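Kesetti tests two-hand table cleaning method

July 6, 2020

The Kesetti group has published a method that teaches a humanoid robot to clean a glass table with a cloth. Glass is difficult for robots, as depth sensors often see the floor through it.

Seo-ah Ahn and Rigoberto Echeverri trained the system on 2,000 short recordings, made since February. It combines head cameras with small cameras at the wrists. When the two views disagree about the height of the glass, the robot trusts the wrist.

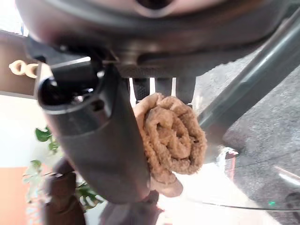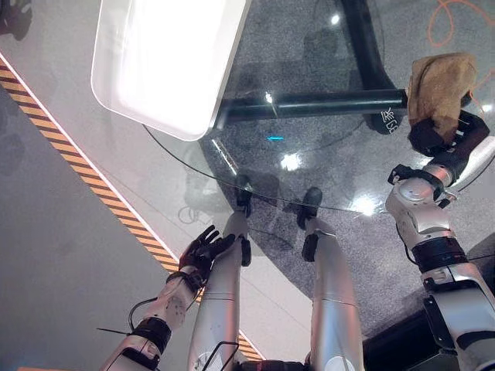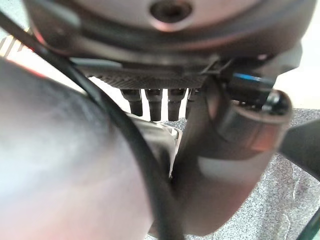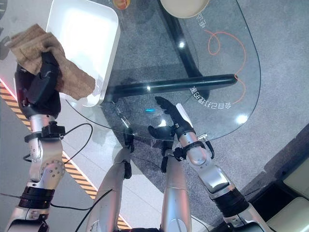 Work with the robot, from wrist and head cameras.

Chibuzor Nwankwo wrote in a comment that he would like to see the same test on a table with a matte surface, and asked if the wrist view still helps there. In his opinion, two camera types make the method expensive for small labs.

The group reports that the robot lost contact with the glass in about three percent of wipes. The code will be shared under the name Lostari.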